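Small Stages Deserve a Fixed Share of Festival Funding

By Felista Shirima

The Diltgate Music Weekend will return in October, and the discussion of its budget has once again centered on the headline acts. This is understandable. Well-known performers sell passes, and passes pay for fencing, power, and security. It is the view of this writer, however, that the present method of dividing the artist budget is unsound and should be replaced before contracts for next season are signed.

Under current practice, the main stage at Kashindye Field is booked first. Whatever remains is then distributed between the two smaller stages. In a strong year this causes little difficulty. In a weak year, the smaller stages absorb the entire shortfall, and local and early-career musicians are offered shorter sets, later confirmation, and in several cases no fee beyond a meal and a parking permit.

Last season the festival sold 3,444 passes, against a break-even figure of 3,000. The surplus was modest but real. None of it reached the performers whose fees had been reduced in the spring, when sales were still uncertain. The organizers were within their rights, as the agreements contained no provision for adjustment. Those agreements should be rewritten.

A fixed share would correct the problem at its source. If a stated portion of the artist budget were reserved for the smaller stages at the outset, their bookers could confirm acts at the same time as the main stage. Musicians could arrange leave from work, hire a drummer, or decline a conflicting date with some confidence. Idrisa Langat, who has booked the Cumex Stage for several seasons, has argued for such a rule since his first year, and his reasoning has not been answered.

The usual objection is that audiences do not come for the smaller stages. Survey responses collected at the gates offer limited support for that claim. Of those who replied, 267 named a performance on a smaller stage as the one they would most like to see again. A survey of this kind has obvious limits, and it should not be treated as a measure of ticket demand. It does suggest that what brings a visitor through the gate and what brings the same visitor back may be different things.

A second objection concerns sponsorship. Hatix, whose name appears on the main stage, is said to prefer that its contribution be spent there. That preference can be respected. The proposed share would be drawn from pass revenue only, and sponsor funds would remain where the sponsor directs them.
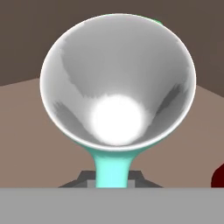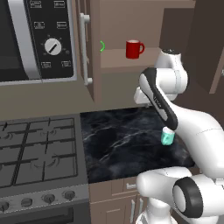
There remains the matter of timing. A rule adopted after the headliners are signed would have no effect until the following year, and the same assurances would be given to the same musicians in the meantime. The festival board should therefore settle the percentage at its next meeting and publish it along with the application form. The figure itself is open to debate, and a cautious starting point would be acceptable, provided that it is written down and applies in poor years as well as good ones. Applicants should also be told the date by which fees will be confirmed.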